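Student Simulation Project Puts Household Tasks Within Reach

When the Romcombe course in assistive robotics began, its instructors had two working arms and more applicants than the laboratory could hold. The arms remain in use. Most of the students' hours, however, are now spent in simulated rooms, where a team can try a household task, change one setting and try it again before lunch.

Dorottya Magyar, who directs the course at the Afridi Institute, spoke with the Widatby education office in October about the current project, in which student teams program tasks set in an ordinary bedroom. She was joined for part of the conversation by her teaching colleague Adeel Qureshi and by two second-year students, Zarmeena Bangash and Jawad Cheema.

"We wanted a setting that every student had an opinion about," Dr. Magyar said. "If you give them a factory cell, they accept whatever we tell them. If you give them a bedroom, they start arguing about how a bed ought to look when it is finished. That argument is part of the coursework."

Each team receives the same simulation software and a short statement of the task. The team must then write down what counts as success before any code is submitted. Mr. Qureshi, who reviews those statements, said that this stage takes longer than most students expect.

"A student will write, 'The cloth is put away.' I send it back and ask where, and how far from the edge, and whether it may be touching anything," he said. "Some of them come back four or five times. They are not always pleased with me by the end of it."

The course is housed on the ground floor of a teaching building that dates from 1948, and space there has long been a concern. Dr. Magyar noted that simulation has eased the pressure on the laboratory without removing the need for it. Teams still book the two arms in the evening, and a final demonstration on real equipment is required for credit.

"I would not sign off on a student who had only worked on a screen," she said. "Cloth is the clearest case. A simulated sheet is a set of assumptions about how fabric bends, and students ought to know whose assumptions they are and where they stop being useful." 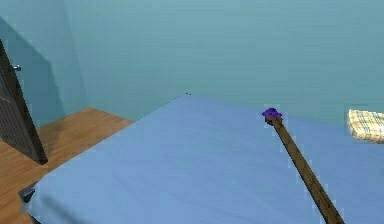

She added that viewpoint is another matter on which the teams have been asked to take a position. A view from over the bed gives a program a good deal of the sheet and much less of what lies beyond it, and students must decide what their software should do about objects that are only partly visible. Some teams have it guess. Others have it request a second view, at a cost in time.

Ms. Bangash said her team changed its mind on the question midway through the term. "We started out guessing, and our numbers were good," she said. "Then Adeel asked us to go through the failures one at a time, and nearly all of them were things we had only seen half of. So we rewrote it. Our runs are slower now, and I think the work is better."

Her team logged 409 runs before submitting its interim report. Mr. Cheema, who kept the log, said that the record proved more useful than he had hoped when he was given the job.

"I changed the friction setting one evening and forgot to tell anyone," he said. "The next morning everything was sliding and people were very upset. It was in the log, so we found it. I was the one who had to explain it, of course."

The simulation package used in the course, Loltunia, was adapted for teaching by Sunee Sitthichai, a software engineer at the institute. In a written reply to questions, Ms. Sitthichai said that her aim had been to keep the rooms plain. "Students can add furniture later," she wrote. "At the start they should be able to look at a result and say why it happened. Too many objects make that harder, and they slow the older computers down as well."

The institute intends to offer the course again next year, with a longer opening unit on writing task statements and a shared log format for all teams. Dr. Magyar said she is also considering a kitchen, although she has asked her colleagues for more time before making a decision.

"Liquids frighten me a little," she said. "Adeel is in favor. We will discuss it again once the final demonstrations are over."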